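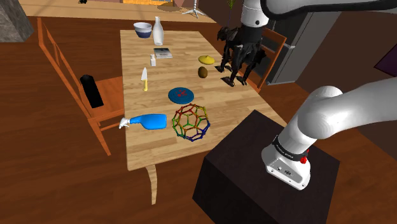 A light wooden table with a bowl, bottles and a kitchen knife

A table is a piece of furniture with a flat top held up by one or more legs. It is used for eating, working, playing games and setting things down. Most household tables are made of wood, though stone, metal, glass and plastic are also common.

History
Early tables were low stands of stone or wood, used mainly to keep food and vessels off the floor. In medieval Europe, large halls often had trestle tables, which were loose boards laid across supports and taken down after a meal. An inventory of the manor at Rollirmont, drawn up in 1477, lists 8 trestles and only one table with fixed legs. Fixed tables became more usual as rooms were set aside for dining.

Construction
The top of a solid wood table is normally glued up from several boards. Wood swells and shrinks across the grain as the humidity changes, so the top is fastened with slotted screws or wooden buttons that allow it to move. Legs may be straight, turned or curved. The rails joining them beneath the top are called the apron.

A common dining height is 30 inches. Coffee tables are much lower, and tables meant for standing work are higher.

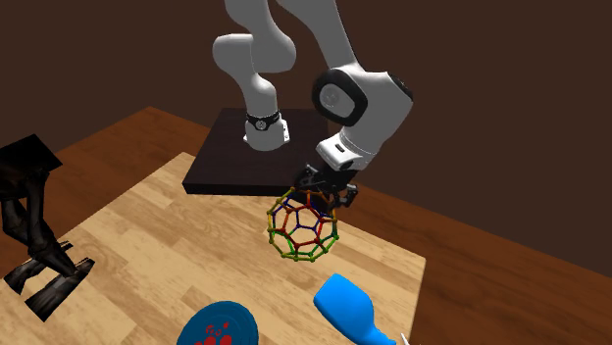 Finishes
Oil and wax are easy to renew but give little protection from heat. Varnish resists spills better and is harder to repair. In his study of furniture from the Enent workshops, King-fai Tam described tops that had been scrubbed with sand and left bare, a practice that lasted longest in kitchens.

See also
Bench
Desk
Trestle table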